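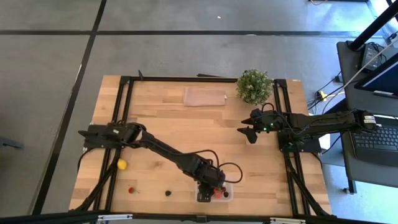 Fruit Handling and Shelf Life in Small Clear Containers
Student project report, Food Studies elective, Taler College

1. Background

Our group wanted to know how much the way berries are packed at home affects how long they keep. Most of us buy strawberries and blackberries in a big box, put the box in the refrigerator, and throw part of it out a few days later. We compared that habit with sorting the fruit into small clear plastic containers, a few pieces in each.

2. Materials

The fruit came from the Ledatside market in May. We bought strawberries, blackberries and a few lemons. The containers were the small size sold by Polico, without lids, and we covered them with a folded cloth during storage. Sorting was done on the butcher-block table in the Hsu building. We wiped the table before each session and let it dry for 17 minutes.

3. Method

We took the fruit out of the store box and laid it directly on the wood so each piece could be checked on all sides. Anything with a soft spot or broken skin was set aside and not used. The green tops were left on the strawberries. In our practice run we pulled them off, and the fruit leaked at the top by the next morning.

Strawberries and blackberries went into the containers together, side by side and in one layer. Lemons were kept out of the containers. We had 23 containers in the test group. The comparison group stayed in the store boxes. Both groups were kept on the same refrigerator shelf for 7 days and checked every morning before class.

4. Results

Fruit in the small containers kept better. At the last check, 17 of the 23 containers had no visible mold. All of the store boxes had mold somewhere, mostly at the bottom where the berries were pressed together. Blackberries spoiled before strawberries in both groups. When one blackberry went bad, the strawberry touching it usually had a mark on that side the next day.

Sorting took 90 minutes in the first session, longer than we had planned. Most of that time went into checking the blackberries, since the dark color makes soft spots hard to see. We ended up judging them by touch.

5. Problems

The cloth picked up juice stains on the second day and we had to replace it, so the cover was not the same for the whole test. We also did not weigh the fruit, which means we can't say anything about moisture loss. A second run should use one kind of berry per container, to show whether mixing them makes a difference.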